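Unit 2: White Is a Color Too
Course notes, Interior Paint and Finishes
Instructor: Atieno Mwaipopo

Welcome back! Last week was all reds and ochres, and I know some of you are hoping to stay there. Give white a chance. I have been mixing it for years and it still surprises me, and I think it's the best way to train your eye.

Start with the word itself. Ask for "white" in a paint store and you'll get a wall of chips: creamy ones, bluish ones, a few that lean pink. Hold any two side by side and one of them stops looking white at once. Try it before you read on (really, go get the chips!).

Three words for your notebook. Undertone is the small bit of color hiding in the mix. Sheen is how much light the dried surface throws back at you. Value is how light or dark a patch looks, and it changes all over a wall even when the paint is the same from end to end.
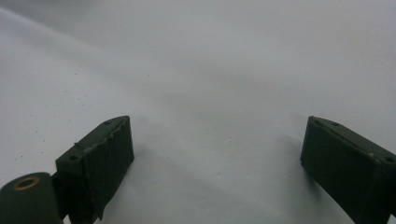
Fig. 1. Matte white, with soft shifts from lighter to grayer. Note the small dark specks toward the left.

Matte finishes are lovely for studying value, as there's no shine to fight with. They also show dirt very readily, so wipe your sample boards before you judge them. A bit of grit pulls the eye, and the white next to it seems brighter than it should.

Now for light. Ariel Fajardo's house painting notes from Barredo, in your reading packet, are wonderful on this. She painted two rooms from the same can, one facing north and one facing south, and her clients swore she had used different paints. Read the part on the stairwell twice, it's great fun.

For next class
Paint two boards with the same matte white. Prop one by a window and one under a lamp, and write down what you see at 8 in the morning and again after dark. Bring both boards, labeled on the back in pencil.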